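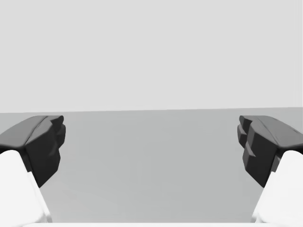 Clemon two-finger gripper, with Dizon simulation bench

Sunday, July 25, 2021
By the Furis equipment desk, Berkport

We use cookies to remember your quote list. Carry on browsing and we'll assume you're fine with that.

The question we get most at the Berkport counter is whether the Clemon can unload a dishwasher. It can't. It can't fold a fitted sheet either, though in fairness neither can most of our sales staff.

What it can do is open, close, and do so again at two in the morning without asking for penalty rates. For a small workshop with a dull, repeating job, that may be worth paying for. For a household, keep the tea towel handy for a few more years.

What you get

- Clemon parallel-jaw gripper, white body, dark fingertips
- Dizon simulation bench, single-seat licence, so you can practise before anything real gets dropped
- Wrist mounting plate and the correct bolts (we have heard about the May shipment, thank you)
- Printed manual, plus a shorter printed manual correcting it

Hire is $672 a week including the software, with a minimum of 2 weeks. Arms are quoted separately.

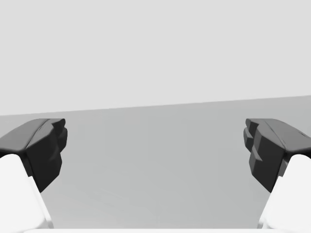
Customers tend to ask about grip strength, when the trouble is nearly always in the grip itself. A person picking up a mug makes dozens of little corrections without noticing. A parallel jaw has one idea and commits to it. The stepped ledges on the inner faces of the fingertips are the part to look at when you're judging whether your own parts will suit, and we suggest bringing a few in to try against a demo unit. Flat-sided things are a fair bet. Grapes, socks and anything described by its owner as "a bit floppy" should stay home.

Can it do my chores?

We get asked this by adults with mortgages, so here is our present view.

Moving small cartons from a table to a bin: yes, if the cartons turn up in much the same spot each time. This is the job we'd hire one out for tomorrow.

Tidying a bench: partly. Two arms can share a tabletop, and a small printed box is a reasonable thing to ask of them. A ball is less reasonable, as balls have plans of their own.

Wiping down: you'd need a different tool on the wrist, and someone to say what counts as clean. We've had this argument in our own lunchroom without any robots present.

Laundry: no.

The simulation bench is where you find out which of these you have. Set the job up, run it 100 times, and read the failures before you read the successes. A simulated ball rolls off a simulated table and you don't have to go looking for it under the real one. 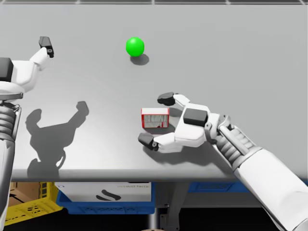
Before you order

Measure your bench. Then measure it with the arms fully stretched, which is the figure you needed. Dizon lets you place a table, put boxes on it and store crates beneath, and it's cheaper to find out there that an elbow wants to be where your shelf is.

Training is a half day at Berkport. Bring lunch, and the object you want picked up. Returns are accepted unopened. Opened units go back as hire stock at our discretion, and our discretion takes a week.

Add to quote list | Ask the counter

Sign up for the Furis newsletter. One email a month, mostly about brackets.

Related items

Clemon replacement fingertips, dark, pair
Clemon suction wrist (back order)
Dizon extra seat licence
Furis bench clamp, long
Refurbished arms, as seen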